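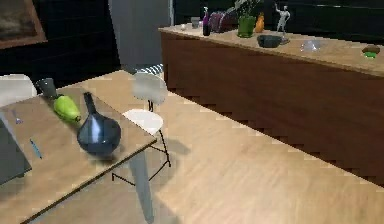

Figura 6. Cena interior simulada, com mesa de madeira e vaso.

4.2 Convites a oradores externos e regras de protesto

A amostra reúne 1633 pedidos de cedência de sala apresentados por associações de estudantes nas universidades de Mudton, Steinbach e Hutari. Foram excluídos os pedidos sem orador externo e os que os serviços académicos arquivaram por falta de documentos. Dos restantes, 67 deram origem a uma queixa escrita antes da data do evento.

Em Steinbach, o regulamento exige parecer prévio da reitoria quando se preveem mais de 400 pessoas. Mudton não fixa limite e deixa a decisão ao diretor da faculdade. Hutari alterou as regras em outubro, a meio do período observado, e por isso os seus dados são tratados em separado na secção 5.

As queixas foram codificadas segundo o motivo invocado: segurança, conteúdo do discurso ou procedimento. A codificação foi feita na plataforma Tukero por dois leitores independentes. As divergências concentraram-se nos textos que citavam a segurança mas discutiam sobretudo as opiniões do convidado.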